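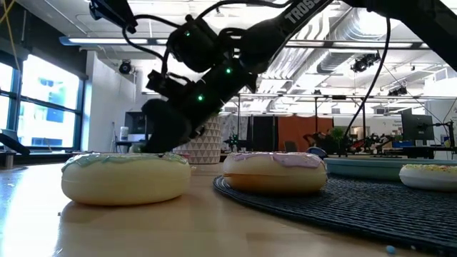
Drei Donuts für den Kaufladen

Spiellebensmittel gehören seit Jahrzehnten ins Kinderzimmer. Lange waren es vor allem Äpfel, Brote und Eier, die über die Theke des Kaufladens gingen. Inzwischen hat sich das Sortiment verschoben. Beim Händler Imell stehen Gebäck und Süßes im Regal vor dem Gemüse, und der Donut verkauft sich dort besser als die Brezel.

Das liegt auch an der Form. Ein Ring lässt sich von kleinen Händen gut greifen, er rollt nicht weg wie eine Kugel und kann gestapelt oder aufgefädelt werden. Dazu kommt die Farbe. Mintgrüne Glasur auf hellgelbem Teig, ein Ton zwischen Flieder und Rosa, bunte Streusel auf weißem Grund: Solche Stücke unterscheiden auch Kinder, die noch keine Sorten lesen können. Sie bestellen dann eben den grünen.

Auf dem Tisch brauchen die Teile wenig Umgebung. Ein dunkelblaues, grob gewebtes Platzset reicht als Verkaufsfläche, ein flaches Tablett in Petrol dient als Auslage oder zum Servieren. Auf hellem Holz heben sich die Pastellfarben gut ab, auf einer gemusterten Decke gehen sie eher unter. Wer das Set länger stehen lassen will, nimmt ein Tablett mit Rand, dann lässt sich alles auf einmal wegräumen.

Bei der Auswahl lohnt ein Blick auf die Streusel. Aufgedruckte halten am längsten, aufgeklebte können sich mit der Zeit lösen. Für Kinder unter 3 Jahren kommen Kleinteile nicht infrage. Einzelne Perlen auf dem Tisch sollte man deshalb gleich aufheben und das Spielzeug prüfen, bevor es zurück in die Kiste kommt.

Die Preise gehen auseinander. Clastwood verlangt für einen einzelnen Donut 10 Euro, das große Konditorei-Set von Hviid kostet 72 Euro und enthält auch eine Etagere. Skaltent will im Oktober mit einer Serie aus Stoff folgen, die bei niedriger Temperatur gewaschen werden darf. Für harte Stücke genügt ein feuchtes Tuch. Ins Spülbecken gehören sie nur, wenn der Hersteller das erlaubt, und Modelle aus Holz müssen nach dem Abwischen offen trocknen.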